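**To:** kitchen-automation list
**From:** Hedvika Bednárik
**Date:** July 5, 2022
**Subject:** Re: Clearing the counter at Brolville

Leif Sveinbjörnsson wrote:

> Before we agree to the arm at Brolville I would like to know what it does to the afternoon shift. At Barkura we were told nobody's hours would change, and by April two people had been moved to deliveries. Who sets the counter out, who clears it, and who gets called when it stops?

Leif, I can answer most of that.

The plan covers putting things away after prep: tins, packets, bottles, loose vegetables. Bjartur built the counter in the simulator first, so the staff could comment before anything was bolted down.
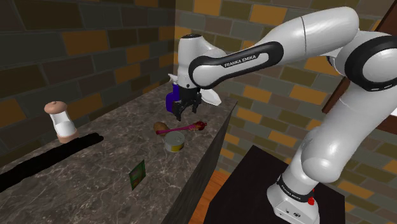

The shift stays at its present hours until the trial ends. I have that in writing from Ketill Hauksdóttir and can forward it. What changes is the last 60 minutes of the day. One person now clears and wipes down. Under the trial that person watches the arm, takes over when it stops, and still does the wiping. They may stop it at any time without asking.

Two things came up when we went through it with the kitchen staff. They want the tall items kept to one side, as they do now, and they don't want to learn a new layout to suit the machine. Bjartur has agreed to work from their layout. They also asked who is to blame if food gets bruised. 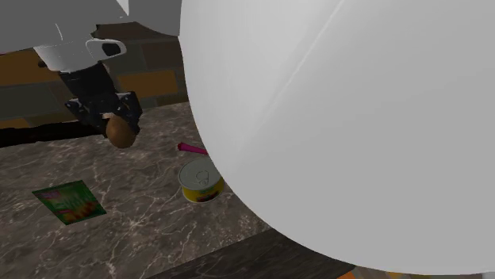 My view is that it goes in the fault log with no name against it. Hideaki Uchida would like the operator's initials on each entry. I am against that, and so is everyone on the shift I have spoken to.

Training is 37 pages at present, which is too long. Nernen are cutting it down.

I have no answer yet on pay for the person watching. It is a different job from clearing and I think it should be graded again. Could you send me what was agreed at Barkura, even if it was only verbal?

Hedvika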